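The second life of the town hall dance

By Nermin Polat

The first thing you hear is the floor. Before the fiddle, before the caller clears her throat, there's that lovely hollow thump of people in proper shoes crossing old boards, and if you grew up anywhere near a country hall you'll feel it in your knees straight away.

I drove out to Follurdale in July, on a night cold enough to frost the windscreen by tea time, because a friend had told me the monthly dance was back and I didn't quite believe her. The last one I'd been to there was in high school. There were more people behind the supper table than on the floor, and the band packed up early. This time I had to park down past the silos and walk.

Inside were 200 people! Farmers, nurses off shift, a whole netball club, kids sliding about in their socks, and couples who'd plainly been doing the Pride of Erin together since before I was born. Tickets cost $20 and supper was included (get to the lamingtons early).

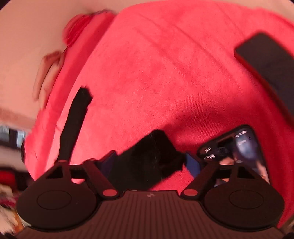

Black discs, a ribbed body and two red pivot caps.

The dances themselves are easier than you'd think. A good caller walks everyone through each one twice without music, then the band starts slowly and winds it up as the room catches on. You'll go the wrong way. Somebody's grandmother will take you firmly by the elbow and turn you around, and eight bars later you're going the right way and grinning like a fool. I did the Strip the Willow with a shearer, a dentist and a boy of nine, and the boy was the best of us by a long way.

The band is called Drutier, four players from up the Nambiar road, and they're wonderful. Fiddle, button accordion, piano and a double bass that travels in the back of a horse float. They have 70 tunes in the book and take no requests until after supper, when they take all of them. Their waltzes have a bit of a lean to them, a tiny wait before the second beat, and you find yourself breathing along with it. 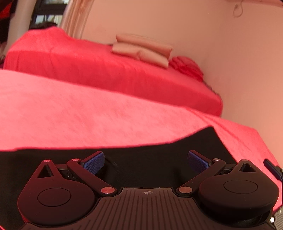 A crosshair mark near the top of the ribbed plate.

Plenty of other districts are at it too. Kernular has started a winter series with a beginners' hour before the main dance, and it draws a younger crowd, mostly in jeans and boots. The Nambiar dance is smaller and more serious, with long sets of quadrilles and very little talking. I loved both, but if you've never danced a step I'd send you to Kernular first.

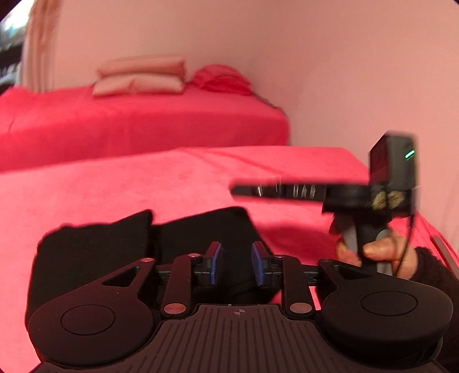
What you wear hardly matters, as long as your soles are smooth. Rubber grips the boards and your ankles will pay for it the next day. Bring a jumper for the drive home and a plate if you can manage one, and don't sit out the first dance waiting to see how it's done. The progressive barn dance is usually on early, and it'll hand you 39 partners before you've had a chance to feel shy.

I stayed until the last waltz, then helped stack chairs, then somehow ended up in the kitchen drying cups with the accordion player, who was still humming. I've already put my name down to bring a sponge next month.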